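Lelard Washable Matt Wall Paint

Home > Decorating > Interior paint > Walls and ceilings

Water-based matt emulsion for plaster, lining paper and previously painted walls. Made at our works in Kokcombe and sold direct, or over the counter at the Jernham shop.

Tin sizes: 1 litre, 2.5 litre, 5 litre
Finish: matt
Touch dry: 2 hours
Recoat: 3 hours
Coats: 2 on a sound painted wall, 3 on bare plaster (the first one thinned)
Thinner and brush cleaner: water
Colours: 25 stock shades, 58 mixed to order

Product description

Lelard Washable Matt is the paint we suggest for rooms that get daily use. It goes on like an ordinary emulsion and dries to a flat finish, but the dried film is harder and will take a damp cloth. Halls, stairs, dining rooms, home offices and children's bedrooms are where most of it ends up.

It covers well over pale colours. Going from a dark colour to a light one usually needs an extra coat, and if the old colour is a strong red or a deep blue we would put a coat of Bautista Undercoat on first. The undercoat is cheaper per litre, so this normally saves money as well as time.

The paint is fairly thick in the tin. Stir it with a flat stick, right down to the bottom, before you start and again after any long break. Do not thin it for normal use. The exception is new plaster, where the first coat should be let down with clean water so that it soaks in and does not sit on the surface and peel.

Choosing between our matt paints

We make two matt emulsions for walls and people often ask which they need.

Lelard Standard Matt is the flatter of the two. It hides filler and old repairs better, and it touches in well, which makes it the better choice for ceilings and for walls that are not quite level. It will not stand much rubbing.

Lelard Washable Matt has slightly more body and resists marks, although no matt paint is as easy to clean as an eggshell. If the wall is beside a worktop or a cooker, or in a bathroom with a shower, look at Bautista Eggshell instead.

Off-white shades

Our off-whites outsell everything else in the range. Plain White is the brightest and has no tint added. Chalk Lane has a little black in it and reads as a cool white, best in south-facing rooms. Oatcake has some yellow and a touch of umber, and is kinder in a north-facing room or next to brown wood. Hedge White has a green base that shows up mostly in the evening under warm bulbs.

Any white wall looks different from one end to the other depending on the daylight. Try a sample on two walls before you order, one facing the window and one beside it, and look at both in the morning and again after dark.

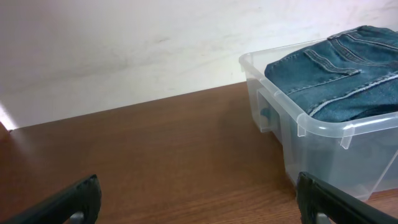

Matt off-white wall behind a brown wooden tabletop.

Marks and scuffs

Walls behind tables and desks tend to collect grey marks at about the height of the furniture. Most come from chair backs, bags, boxes and hands. On Washable Matt, deal with them as follows.

Wait until the paint is fully hard before you wash it. It feels dry the same day but goes on hardening for several weeks, and rubbing it too early will leave a shiny patch.

Dust the wall first with a dry cloth. Then use a soft white cloth, wrung out in warm water with a drop of washing-up liquid. Work lightly and cover an area wider than the mark. Go over it again with clean water and leave it to dry before you decide whether it needs a second go.

Do not use scouring pads, cream cleaners or melamine sponges. They take the mark off by taking the paint off, and the place will show as a pale or polished streak when the light comes across it.

Pencil usually comes away with a clean soft rubber. Ballpoint and felt pen will not wash out, and need a coat of stain block before repainting. Grease should be washed down with sugar soap and rinsed, or the new paint will not hold.

Touching in

Small repairs can be touched in from the same batch. Use a small roller if the wall was rolled, as brush marks will catch the light. Feather the edges out and stop while the paint is still wet. If the wall was painted more than a year or so ago, expect a slight difference in colour and be ready to paint from corner to corner. The batch number is stamped on the lid — write it down somewhere before you throw the tin out.

Preparing the wall

Surfaces should be clean, dry and sound. Scrape off anything loose, fill holes and rub down when the filler is hard. Spot-prime the filled areas with thinned paint, or they will dry duller than the rest. Old distemper has to be washed off completely. Gloss paint should be rubbed down until the shine has gone.

New plaster must be dry all the way through. It should be an even pale colour with no dark patches. Do not use vinyl paint as a first coat on it.

Move furniture well away from the wall and cover anything that has to stay. Splashes on varnished or polished wood should be wiped off with a damp cloth straight away. Once dry they are hard to remove without dulling the finish.

Application

Brush, medium-pile roller or airless spray. Cut in one wall at a time and roll it before the edges dry. Keep the room above 8 degrees while you work and overnight afterwards. Open a window, but avoid a strong draught, which can dry the paint too fast and leave lap marks.

Storage

Press the lid down firmly and keep the tin upright, away from frost. Paint that has been frozen goes lumpy and cannot be rescued. Part-used tins keep best if the paint is poured into a smaller container with little air left in it.

Samples

Sample pots are available in all stock shades and hold enough for two coats on a large sheet of card. Painted cards can be posted free of charge, limited to 3 per order. Mixed shades are available as painted cards only.

Delivery and collection

Stock shades are sent out the next working day. Mixed shades take longer and cannot be returned unless faulty. Unopened tins of stock shades can be returned within 25 days with the receipt.

Orders for collection are held at the Jernham shop. Please bring your order number. Large orders can be collected from the works by arrangement.

Notes on this batch of shades

Oatcake was adjusted last September and is very slightly paler than before. If you are matching an older wall, order the shade as Oatcake Original, which is now on the mixed list.

Trade enquiries and colour matching: ask for Leopoldo Figueroa at the Kokcombe works. For a colour match he needs a flake or a painted piece at least the size of a stamp — photographs are no use for this.

Prices and shade list last checked Tue 5 April.

Related products
Lelard Standard Matt
Bautista Undercoat
Bautista Eggshell
Sugar soap, 1 litre
Medium-pile roller sleeve, pack of 2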